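Notes on the bedroom laundry set, kept with the files so that anyone opening the folder knows what is in it.

# Fendthorpe Small Laundry

Fendthorpe Small Laundry is a collection of pictures and short text labels about clothes being sorted, paired and folded on a bed. It was put together for the Quinlan household tidying project and covers small items for the most part: socks, knitwear, vests, pillowcases and tea towels. Large bedding is in a separate set, Fendthorpe Linen, and isn't described in this file.

Current version: 3
Last changed: March 26, 2018

## What is in the folder

- `pairs/` – socks and gloves, before and after pairing
- `flat/` – garments laid out flat for folding
- `folded/` – finished piles
- `labels.csv` – one row per picture
- `words.txt` – the list of garment words we use
- `CHANGES.md` – what was altered between versions

There are some 3,000 pictures altogether. The `folded/` part is the smallest and will probably stay that way, as most of the interest is in the stages before it.

## Socks

Socks are labelled singly and then as a pair. A sock gets its own row even when its partner is lying next to it. The pair is entered in the `pair_id` column, and both rows carry the same value. Two plain black socks on a pink blanket, for instance, take two rows with the colour given as `black` in each.
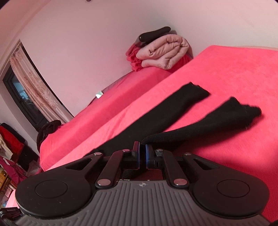
**What happens when two socks are the same colour but not a true pair?**

They get separate values in `pair_id`, and the note column says `odd`. Length of cuff and thickness of knit decide it. If neither can be judged, leave `pair_id` blank and put `unsure` in the notes.

Position is recorded for socks only. The words allowed are `side by side`, `crossed`, `angled`, `apart` and `rolled`. Socks that come together at one end and spread at the other are `angled`. A ball of two socks is `rolled`, with one row for the ball and none for the socks inside it.

Inside-out socks are marked `reversed` if the seam or loops show. Version 1 used `inside out` for this and a few of the old rows still have it.

## Garments laid flat

Anything going into `flat/` should be lying on the bed with most of it in contact with the cover. Creases don't matter. Sleeves folded under are fine, but put `sleeves under` in the notes so that nobody goes looking for them.

If the kind of garment isn't plain, use the general word and stop there. `knit garment` is a proper entry in `words.txt` and is better than a guess between `jumper` and `cardigan`. The same goes for `top` and `bottoms`. A black knit on a light pink fleecy sheet would be entered like this:

```
item,colour,fabric,surface,notes
knit garment,black,knit,fleecy sheet,
```

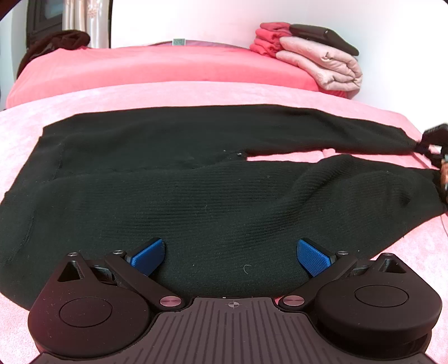 *Ededen*

The `surface` column takes the cover directly under the item. We used to write just `bed` for everything, which was no help with fleece, where socks and light knits catch on the pile and don't slide the way they do on cotton. Rows from before August have been gone through again and most now say `fleece`, `cotton`, `fleecy sheet` or `blanket`. Bare mattress is `mattress`.

Colour is one word wherever possible. There are 19 colour words in `words.txt`. Please don't add shades. Light pink and bright pink are both `pink` in the colour column, and the shade can go in the notes if it matters.

## Known faults

- Dark socks are over-represented. Stripes and patterns are scarce.
- Black items show little of their seams, so `reversed` is less reliable for them.
- Five rows in `labels.csv` point to pictures that were taken out in version 2.
- Tea towels and small hand towels were mixed up early on and haven't all been put right.

## Using it

The set can be copied and changed for any household or teaching purpose. Keep this file with it. If you convert the labels to the Fukmont layout, note that Fukmont has no place for `pair_id`, so save that column separately first.

Corrections should be sent as a changed copy of `labels.csv` with only the altered rows in it.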